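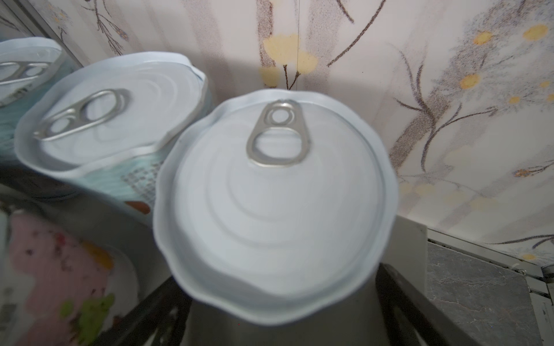 From: Joyce Mohamedi
To: grevex-users
Date: Apr 14, 2023
Subject: Re: [grevex-users] grasp center jumps when the wrist gets close

Hi Boris, hi all,

Boris Kadrić wrote:
> We're seeing the lid detector hop sideways in the last bit of the
> approach. Far away it's rock solid, then close in the fitted circle
> suddenly snaps to one of the inner rings, or to the pull tab, and the
> planner chases it. Radomir thinks it's our calibration. I've redone
> the hand-eye twice and I don't believe him anymore. Is anybody else
> running the wrist camera on cans? What are you using for the center?

Yes! We are, and we had exactly this, so please tell Radomir to leave your calibration alone for a day or two.

Canned goods turn out to be a mean target for the stock circle fit. The lids are white and full of pressed rings, all sharing a center with the rim, so in principle any ring will do for x and y. But the fit also sets the scale, and the scale feeds the depth guess. Lock onto an inner ring and Grevex decides the can is farther off than it is. Then you get the hop on the next update, when it picks the rim again. I spent a whole afternoon blaming the arm for that (sorry, arm).

The other half of it is blur. If the wrist is moving, the rim goes wavy and kind of scalloped, and the edge points scatter all over the place. The inner rings can then score better than the real outline, and off you go.

What we run now on the Cuklow branch:

1. In the tracker config, set ring_policy to outermost. The default is best_score, and that's the one that bites you.
2. Set min_inliers to 100. Lower than that and it will happily fit a circle through half a pull tab.
3. Turn on tab_mask. Zorica wrote it and it's great: it finds the shiny metal bit and drops those edge points before the fit. It gives you the tab angle for free, too, if you ever want to line up the fingers with it.
4. Freeze the target for the last 6 cm and go in on the stored pose. I know, I know, it feels like cheating.

Neighbors are a separate headache. When cans stand close together you see the one under the gripper as a circle and the ones off to the side as ovals, each with its own tab and its own rings. The old matcher would sometimes hand the track over to a neighbor. We now reject any candidate whose ellipse is too squashed for where the wrist thinks it is. It's a crude test, but I haven't seen a handover in our logs from this week. The patch is in ticket 246 if you want to try it before it's merged.

Once the fingers are around the can you can stop asking the circle fit anything at all. We switch to a grasp state that only looks at finger position and motor current, and the lid tracker goes to sleep until release. If you leave it running it keeps publishing corrections to a thing you're already holding, and the planner listens. Ask me how the dent got into our shelf.

One thing I haven't solved is busy backgrounds. Flowered wallpaper with thin curving twigs on it throws up a surprising number of short arcs, and a few of them survive the first filter. They never win, but they eat time, and our loop slips when there are a lot of them. Hrvoje, didn't you have a mask from the Platthorpe setup that cut everything outside the reach of the fingers? Could you post it, or just mail it to me? Even a messy version would help.

Boris, if you can share a log with the raw edge points turned on, I'll run it through our config over the weekend and send you the plots. Please include the wrist velocity topic, I always forget to ask for it.

Cheers,
Joyce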